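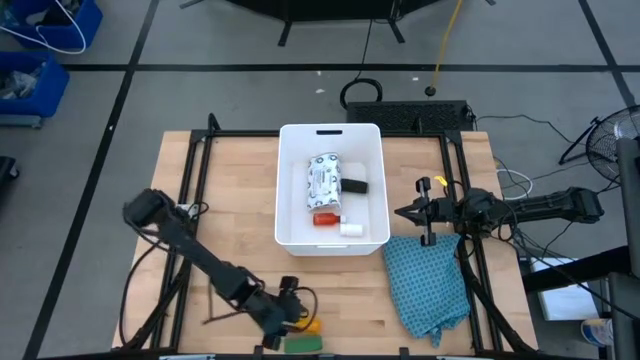 The two-arm station at Hovico, with the storage bin between the grippers.

Share 110 Comments 9

When Hrefna Brøndum speaks about her work, she does not begin with the robots. She begins with a drawer in her mother's kitchen. "My mother can put her hand in it without looking and take out the right thing," she says. "She also knows when she has taken the wrong thing, and she knows it before she sees it. I wanted to have this second part."

Brøndum leads a small group at Hovico, a company which makes software for packing lines. For a year and a half the group has worked on a question that sounds modest: how can a robot learn to notice its own mistake early enough to repair it? The results were shared with customers on 29th December, in a report with many tables and very little decoration.

The usual way to teach a pair of robot arms is by showing. A person moves the arms through a task, the computer records the movements together with the camera pictures, and after many recordings a model learns to do something similar. The method works well as long as everything goes as it went in the recordings. A bottle that rolls a little too far is enough to bring trouble. The arm goes on calmly with its plan and closes on air, and then it carries the air to the bin.

Brøndum's group changed what they record. In every third showing, the operator makes an error on purpose and then corrects it. He may grip a package too near its end, or let a sponge slide out, or push a bottle against the wall of the bin. The moment of the error is marked by a foot pedal. In this way the model receives two kinds of lesson, and it is also told where one kind becomes the other.

The group collected 1553 showings, all at the same wooden table with a metal frame. The objects are the sort one finds in a bathroom or under a sink – pill bottles, cloths, small packages. Soft things were the hardest. A cloth has no correct shape, so the model can not easily say if it holds the cloth badly or if the cloth simply looks like this today.

Mogens Hedegaard wrote most of the training code. He had worked before at Tokura, where he programmed welding robots, and he admits that he did not believe in the pedal. "I thought the operators would press it too late, and they did press it too late," he says. His answer was to let the computer move each mark back in time until the gripper's motor current began to change. With the corrected marks, the model learned much faster. Without them it was hardly better than the ordinary method, and Hedegaard insisted that this should be printed in the report too.

In the final tests, the arms had to put mixed objects in a bin while a tester disturbed them. The ordinary model recovered from 9 disturbances out of 110. The new one recovered from 71. It was slower, because it often stopped to try a grip again when the first grip was good enough. A customer who pays for speed will not like this, and Brøndum does not hide it.

There are other limits. The grippers have only two fingers, and all tests were done with objects which the model had met before. In July the group sent a copy of the software to Manport, a logistics firm with a similar pair of arms. The first week there was poor. The lamps at Manport hang lower, and the shadows of the arms fell on the objects, so the model took many good grips for bad ones. Six days of new recordings made it usable again.

Some researchers prefer a different road, where the robot practises alone in simulation. Brøndum has tried the simulator called Huang and speaks of it with respect, but in her opinion it is still weak with cloth. She would like to combine the two: rigid objects in simulation, soft ones by hand.

The next experiment concerns handing over. One arm will pass an object to the other, and both must agree on whether the pass went well. At present they sometimes disagree, and each arm waits for the other to let go. Hedegaard has a recording of one such wait that lasts up to the time limit of the program. He has now made the limit shorter, and the left arm is the one that must give in.

Share 110 Comments 9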